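Looking after a black pleated skirt (and getting it folded without tears)

Every August, when the school uniforms come out of the bottom drawer, I get the same letters about pleats. Chepkoech Mbwambo wrote from Darkelby this year to ask how on earth one folds a pleated skirt so that it still looks like one when it comes out again, and as I have been ironing the wretched things since my eldest was in the infants, I thought I would put everything I know on one page.

Start by picking the skirt up and giving it a really good shake. I do this by the back door, well away from the clean washing, and then hold it up against something pale. Black cloth hides nearly everything when it's lying in a heap on the bed, but hang it in front of a plain light wall and you get a far better idea of what you have in your hands. 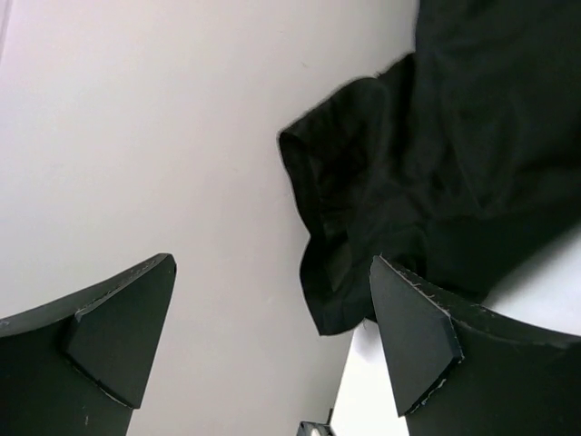 Black fabric, still bunched, against a pale wall.

If there's fluff on it, go over it now with a clothes brush, always downwards. My mother used a damp rubber glove, and I still do when I can't find the brush (which is most mornings, I'm afraid!).

Next you want a flat surface with plenty of room. A bed is too soft and the pleats slide about as soon as you lean on it, so clear the kitchen table instead and wipe it down and dry it first. Lay the skirt out with the waist away from you and let the hem fan out as wide as it likes. Then work across from one side to the other, running each pleat between finger and thumb from the top down. Don't tug at the hem. If the tops of the pleats are sitting at different heights, go back and pat them level before you do anything else, or you'll be chasing that one crooked pleat all the way through.
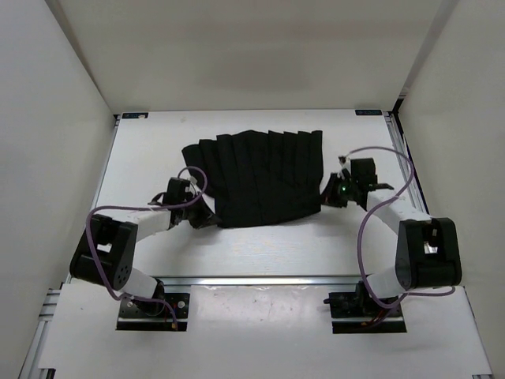 Pleats spread out on a white tabletop, with the tops still uneven.

Waltraud Hofstetter, my old neighbour, used to put a loose tacking stitch through the pleats just above the hem before packing, and pull it out at the other end. It takes ten minutes and I have never regretted it for a wedding or a funeral. For everyday wear I don't bother.

Once the pleats are lying nicely, fold the skirt lengthways, along the line of a pleat and never across one. Smooth it with the flat of your hand, and if it still has to be made shorter for the drawer, lay a rolled pair of tights in the bend so that you don't get a hard crease.

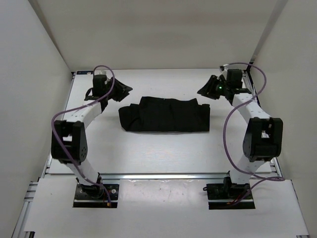

A black garment folded and lying flat.

Put it at the top of the pile, with nothing heavier than a blouse over it, and hang it up the evening before it's wanted. A steamy bathroom will see to any small creases while somebody has their bath.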